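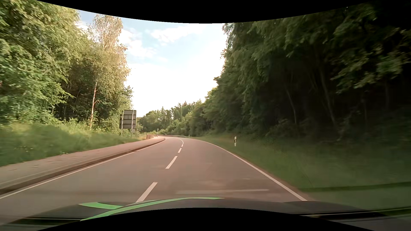 The road out to Lanholm, trees on both sides, bending left.

Limside Community Transport
Pre-season vehicle and driver checklist, with comments
Vehicle: the older minibus, 12 passenger seats
Checked by: Urszula Kozłowski
Also present: Florencio Montes (driver), for most of it

Marks used: OK, ADVISE (keep an eye on it), FIX (before next run), STOP (does not leave the yard). There is no mark for "it's always done that". Please stop writing it in.

1. PAPERS

1.1 Insurance certificate in the door wallet. OK.
1.2 Inspection book in the door wallet. OK, though it shares the wallet with a great many parking tickets, all paid and displayed as required, some of them in a previous decade. I have thinned them out.
1.3 Driver's defect sheets, filled in daily. ADVISE. Sheets exist for every day we ran. Most say "fine". One says "fine apart from the noise". Which noise, and where from? A defect sheet is meant to save the next driver from finding out personally.

2. OUTSIDE, ENGINE OFF

2.1 Tyres, tread. OK on all four. Spare is legal.
2.2 Tyres, pressure. FIX. Nearside rear was low. Pumped up during the check, valve cap replaced. Florencio is to look again on Friday with the gauge and not with his boot.
2.3 Wheel nuts and markers. OK.
2.4 Bodywork, sharp edges. ADVISE. The dent by the fuel flap has a lip on it that will catch a coat. Taped for now. The tape is silver and the bus is white, so we won't be forgetting about it.
2.5 Mirrors. OK. The offside one had been set for somebody a good deal taller than Florencio. Whoever drives, adjust it before you pull out, not at the first junction.
2.6 Windscreen. OK. One small chip, low on the passenger side, outside the swept area. Ringed on the diagram overleaf so we can tell if it grows.
2.7 Wiper blades. FIX. They clear two stripes and polish the rest. New pair ordered through Calvo.
2.8 Number plates clean and readable. OK after a wipe.

3. LIGHTS

3.1 Headlamps, dipped and main. OK. Aim not tested here, that's a garage job.
3.2 Indicators. OK.
3.3 Brake lights. FIX, now done. Nearside bulb had gone. Bulb replaced from the box under the bench, which now contains no more of that bulb. Araceli Cifuentes has it on her list.
3.4 Reversing light and bleeper. OK. Very OK. The people over the yard wall may have views.
3.5 Inside lights, including step light. ADVISE. The step light comes on when the door has been open long enough for everyone to have found the step without it. Please stand by the door with a torch on evening runs until it has been looked at.

4. INSIDE

4.1 Seat belts, all seats, pulled sharply and released. FIX. Seat 5 is slow to wind back and the buckle sticks. The seat is out of use and has a cover tied over it. A cover tied over a seat means the seat is out of use. It doesn't mean we've gone upmarket.
4.2 Seat fixings. OK.
4.3 Floor and gangway clear. FIX, now done. Removed: a bag of compost, a folding chair, one walking stick. The stick is in the office. Its owner has presumably been managing, but we'd like to give it back.
4.4 Handrails. OK, all tight.
4.5 Emergency door opens from inside and outside. OK. Stiff from outside. Oiled.
4.6 Fire extinguisher. OK, in date, gauge in the green, bracket secure.
4.7 First aid kit. ADVISE. Plenty of slings. Enough for everybody on board to have a bad day at once. Hardly any ordinary plasters, the only thing anyone ever asks for.
4.8 Kodix radio. ADVISE. Receives well. Transmits if you hold the button down and wait a moment before speaking. Most people don't wait, so the office hears the second half of everything. "...not coming until twelve" could have been one of several passengers and caused a fair amount of telephoning.

5. LIFT AND STEP

5.1 Lift raised and lowered empty, twice. OK.
5.2 Lift raised and lowered with test weights. Not done. The weights are on loan to Adoración Garrido for the other bus. The lift is not to be used for passengers until this line has OK written on it, by me, in pen.
5.3 Wheelchair straps, full set, no fraying. FIX. One ratchet strap is worn along the edge. Cut up and binned, so that it can't find its way back. A replacement is needed before the lift goes into service.
5.4 Folding step locks down. OK. Grip strip peeling at one corner, stuck back.

6. ROAD CHECK

Out to Lanholm and back by the usual way, no passengers, Florencio driving, me with the clipboard.

6.1 Brakes, gentle and firm. OK, pulls up straight.
6.2 Steering. OK after the tyre was pumped up. Before that it had a mild preference for the verge.
6.3 Noises. ADVISE. We have identified the noise from 1.3. It was the jack, rolling about in its locker. Jack now strapped in. A second, smaller noise remains, from the dashboard, at 25 miles an hour and at no other speed.
6.4 Heater. OK, in the sense that there is heat. It is either on your feet or on the windscreen, by its own choice. Allow time for demisting before morning runs.
6.5 Driver. OK. Good mirror use, sensible gaps, polite to a tractor. Reminded to slow for bends before the bend. He says he does. I had the clipboard.

RESULT

Minibus may run with passengers in ordinary seats, except seat 5, once the wipers are on. Lift out of service until 5.2 and 5.3 are signed.

TO DO
Wiper blades: Florencio to fit when they arrive.
Seat 5 belt: Crescencio Goicoechea to book the garage.
Step light: Crescencio, same visit.
Brake light bulbs, plasters, ratchet strap: Araceli.
Test weights: Adoración to bring back, please, and not leave them by the office door again. I still have the bruise.
Walking stick: ask on the Friday lunch run. Brown, rubber foot, no name on it.

Signed, U. Kozłowski
Copy to office, copy in door wallet, where there is now room for it.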